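# The Rorar teardown bench kit

If you've ever tried to get an arm to pull parts out of an old desktop computer, you already know why we sell a kit for it.
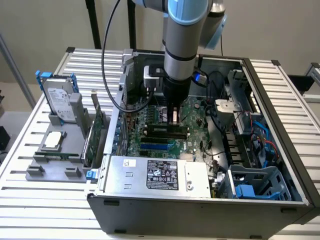
I started putting this together because my own results were a mess. One month my memory module success rate looked great, the next it was awful, and the only thing I'd changed was where the case sat on the bench! Everything in this kit came out of fixing that problem, one annoying variable at a time.

## What you get

- Slatted aluminum bench top, pre-drilled for the case stops
- Gray plastic parts fixture with a spot for each part you take out (drive, card, chip, memory)
- 2 sets of narrow fingers for the gripper
- 3 spare blue drive carriers, because you will crack one
- The Judard task list and scoring sheets
- A license for Song, our logging software

The arm isn't included, and neither is the computer. Any office tower that opens from the side and lies flat will do, and the older ones are usually nicer to work in (lots of tabs, fewer screws).

## The method behind it

Okay, this is the part I get excited about. Most of the disassembly results I was reading scored a run as pass or fail. The memory came out or it didn't. That's fine for a headline number, but it tells you almost nothing when you're trying to work out what to fix.

So with Judard we split every removal into stages: approach, contact, release, lift and place. Each stage gets its own mark. A run that finds the memory slot perfectly and then fumbles the latch scores very differently from one that comes down on the wrong slot, and with pass or fail those two look exactly the same.

We also score the place step at the fixture, and I'd fight anybody who wants to drop it. Letting go of a part over a bin is easy. Standing a circuit card upright in a slot is hard, and it shows you whether the arm really had a decent grip the whole way over.

## What we found

We did 30 runs per part with the case against the stops, then another 30 with the case nudged and turned a little before each run. Same arm, same policy, same parts.

With the case fixed, approach was close to perfect and most of the lost marks were at release. With the case nudged, the release score barely moved! Nearly all the extra failures were in the approach. I'd spent weeks tuning finger force for a problem that was mostly about where the hand was going - a humbling afternoon, that one.

Cables were the other big one. A loose cable across the memory slots hurt us more than moving the case did, so the task list now has a tidy version and a messy version of every job. Please report both. It's tempting to run only the tidy one (I've done it) and the numbers won't mean much to anybody else.

## Setting it up

Bolt the stops down first, then the fixture. The fixture goes to the left of the case and should sit close beside it. Ours started out much farther away and the long carry made every place score worse. Give yourself 2 hours for the first setup, most of it spent teaching the fixture positions. Song walks you through those one by one and saves them, so you won't have to do it again unless you move something.

Take the power cord out of the computer before you start. Yes, every time.

## Good to know

The fixture fits 3.5-inch drives in their carriers. Laptop drives will rattle around in there, and I don't have an insert for them yet. The chip holder is a plain recess, so if your processor is a different size, send me the measurements and I'll print you one.

Kits ship from the Ilevell workshop, and I pack them myself, so allow a little extra time in July when I'm away for part of the month. Replacement fingers and carriers are on the spares page. If you publish anything using the scoring sheets, send me a copy - I read them all, and I'd especially love to see messy-cable numbers from an arm that isn't mine.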